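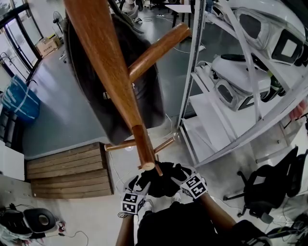
Varnished wooden coat rack, tilted, with a dark grey garment hanging from the upper part.

Jostemora Coat Rack Set – README

September
By Signe Bach, with notes from Gopinath Iyengar

What is in the set

Jostemora Coat Rack is a collection of short recordings of everyday handling of a wooden coat rack and the clothes that go on it. Garments are hung up, taken down, moved from one peg to another and put back after falling. In some recordings the rack itself is tipped, shifted or stood up again with clothes still on it.

There are 96 recordings. The numbering runs to 97, as number 40 was withdrawn after the written notes for it were lost. We left the gap so that older references still work.

Each recording has a plain text note with the same number. The note gives the item handled, the peg it started on, the peg it ended on and a line of free comment. Start with the notes if you only want a certain kind of garment.

The rack

All recordings use a single-pole floor rack in varnished wood. The colour of the varnish changes a good deal with the daylight, from a reddish brown to something closer to orange, so please don't sort recordings by wood colour. The cut ends of the pole and pegs are paler than the rest and are often the easiest thing to pick out.

The notes use three words for the parts that hold clothes. An "arm" is one of the longer curved hooks near the top. A "peg" is a short straight one set into the pole further down. A "leg" is anything at the base, whether or not something ended up hanging on it. Early notes by Tiburcio Montes say "hook" for both arms and pegs. We have corrected the ones we were sure of and left the others as he wrote them.

The pole is treated as having four sides, named by where they faced when the rack was last stood up. Once the rack has been tipped, the names stay with the wood. They do not go back to following the room.

The clothes

Most items are dark. This was what people had to hand, and it does make some recordings hard to read where a black sleeve lies over a black body. The notes use these groups:

hooded tops and sweatshirts
jackets, lined and unlined
knitted items, including scarves and soft bags
caps and hats
other

"Knitted items" is a loose group. A knitted bag and a knitted jumper hang in much the same way when they are caught by one corner, and in a few cases whoever wrote the note could not decide between the two. Those are marked "knitted, unclear" and should be left that way.

Printing on garments is not written out in the notes. Remigiusz Brzozowska began doing so and stopped, as most of it was folded over or too faint to be worth copying.

How hanging is described

A garment is "on" when it is held by an arm or peg and nothing else is taking its weight. It is "resting" when part of it lies on the base, the floor or another garment. "Looped" means that a strap, handle or fold goes over the peg. "Draped" means the cloth lies over the wood with no loop at all. A jacket hung by its collar tab is looped, and the same jacket thrown over an arm is draped.

Seven recordings could not be put under any of these and are marked "mixed". One of them, number 7, has a jacket hung by a cuff with its hood caught on the arm above. We argued over it for longer than it deserved. 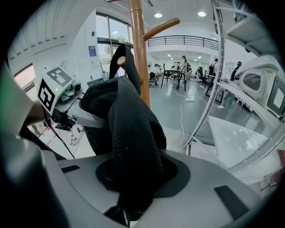

Can a garment be marked as both looped and draped?
Only one of the two words is used for each garment. If there is a loop over the peg, however small, it is looped, even when most of the cloth is lying across an arm.

The room

The recordings were made in a large bright room with a grey floor and big windows. Other furniture and equipment stayed where it was, and things in the background are not listed in the notes. Morning recordings tend to be brighter on the window side. Steinar Skov tried hanging a sheet over the glass for a few of them – the difference was small and he took it down again.

Known problems

The word "left" in the notes for the first batch sometimes means the left of the person writing and sometimes the left of the rack. The later batches always use the rack.

Two scarves of the same make were swapped part way through. They are both entered as "scarf, plain".

Pegs are not numbered in any recording made before the Brarken list was adopted. For those, the note gives "upper", "middle" or "lower". A middle peg in one note may be an upper peg in another, depending on who wrote it.

Very small movements, such as straightening a hem or turning a hood the right way out, were not noted at first. Their absence from a note does not mean they were not done.

Changes since the last version

Spelling of "grey" made the same throughout. Group "bags" merged into "knitted items" and "other". Base parts renamed from "feet" to "legs". Empty comment lines removed.

Corrections can be sent to Signe. Please give the recording number and the exact wording of the note you want changed.

Related
Purnbridge Shoe Shelf Set – README
Brarken list of peg and hook names
Atallah Folding Notes: towels and tea towels
Jostemora Umbrella Stand Set (in preparation)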